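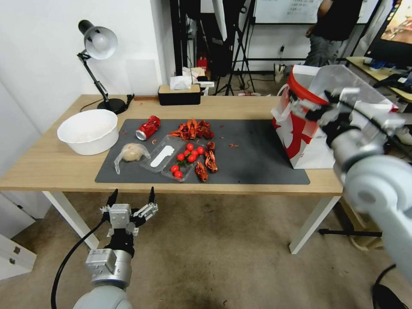 Schools that teach children to cook have learned to do many things well. Knife skills are introduced early, recipes are chosen with care, and few students leave a class without having tasted something new. The end of the meal receives far less attention, and it is the view of this writer that cleanup belongs in the curriculum.

At the Quintana Cooking School, the standard class for young people lasts two hours. Until last October, students were dismissed as soon as they had eaten, and the staff cleared the tables. The arrangement was efficient. It also taught children that a meal is finished when the last bite is taken.
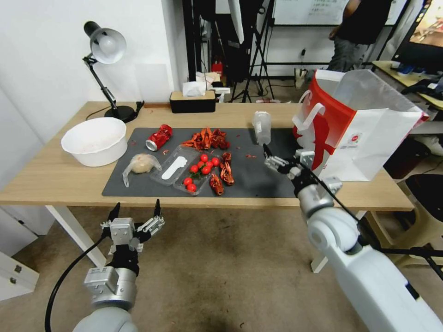 A lesson in clearing up should begin with food that makes a real mess. Soup and sandwiches leave little to discuss. Shellfish is a better subject: a heap of cooked red crawfish with a crushed soda can beside it presents a student with several decisions at once. Shells and cans do not go to the same place, and a child of six can understand why. 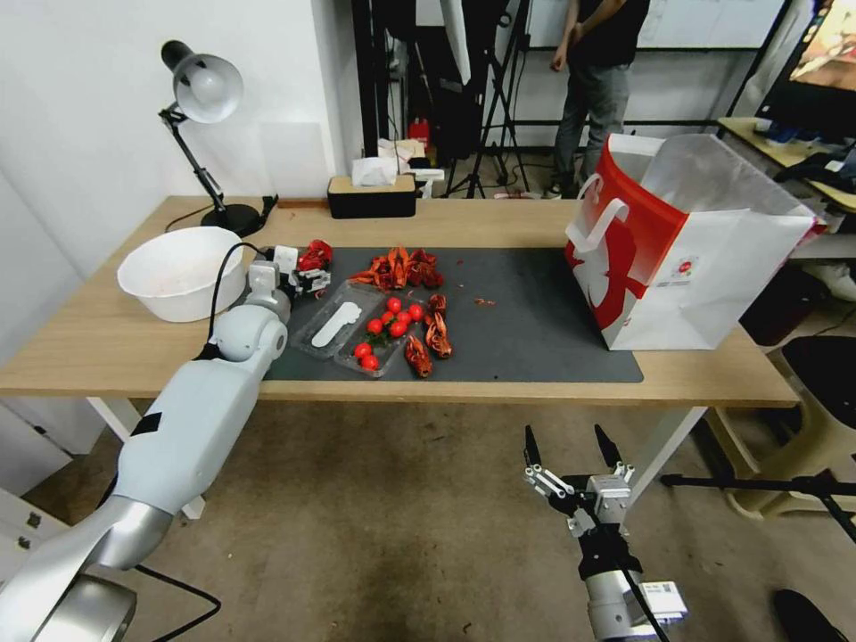
A large white bowl, set within reach, and a bright red piece of crayfish.

Some parents object that they pay for cooking and not for chores. The concern deserves a respectful answer. Fiorella Villa, who directs the Thursday program at Ranard, has replied to it in writing more than once, and her position is sound – a cook who cannot leave a table ready for the next person has learned half of the work. Her students now spend the final part of each class sorting, wiping and putting away.

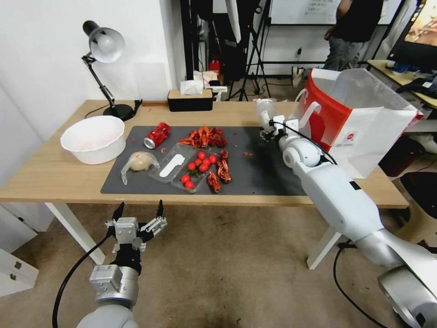 The same principle should apply at home. Parents who already invite their children to stir and season should invite them to stay until the table is clear, and should resist the wish to finish the job themselves. The work will be slow at first, and some of it will have to be done again.

Quintana has agreed to extend its classes beginning next term, and other schools in the area would do well to consider the same change.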